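# Plinilard Peel-Off Base Coat, 28 ml

Water-based base coat for use under regular nail polish. Forms a flexible film that separates from the nail plate without acetone. Manufactured by Hanen and distributed by Clernberg. Page last revised June 29, 2019.

## Specifications

| Item | Value |
|---|---|
| Item number | 133 |
| Volume | 28 ml |
| Finish | Clear, satin |
| Brush | Flat, rounded tip |
| Drying time, one coat | 900 seconds |
| Shelf life after opening | 30 months |
| Fragrance | None added |

## Compatibility

Suitable under solvent-based polish, including glitter and metallic shades. Not suitable under UV gel or dip powder. The Potgieter quick-dry top coat can be used over the finished color. Oil-based cuticle products weaken the film and should be applied after the polish has set.

## Application

1. Remove old polish and wipe each nail with alcohol.
2. Apply one even coat. Leave a narrow margin at the cuticle.
3. Wait until the film changes from milky to clear.
4. Apply color in two thin coats.
5. Seal the free edge with top coat.

A second layer of base makes removal easier but shortens wear. On ridged nails, use one layer only.

## Removal

Lift the film at the side of the nail with a wooden stick and peel toward the tip. Do not use metal tools. If the film tears, soak the nail in warm water and start again from the opposite side. Residue rolls off under a dry cloth.

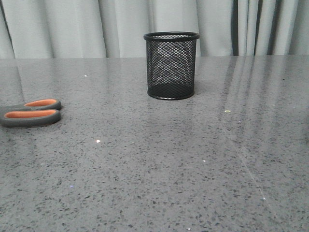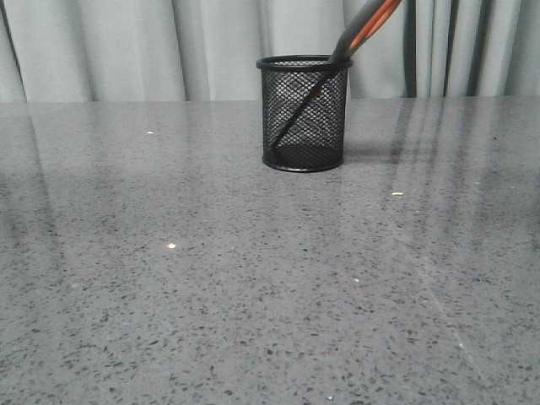
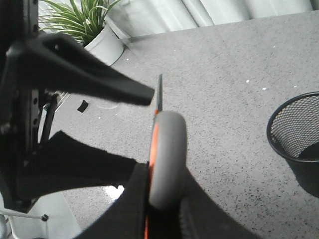 ## Storage and Ordering

Store upright between uses, away from direct sun. The liquid must not freeze; orders placed in December ship in insulated cartons at no extra charge. Thickened product can't be restored with polish thinner.

Clernberg sells item 133 singly and in salon cases. Unopened bottles may be returned within 30 days of delivery. Replacement brushes are listed separately under accessories.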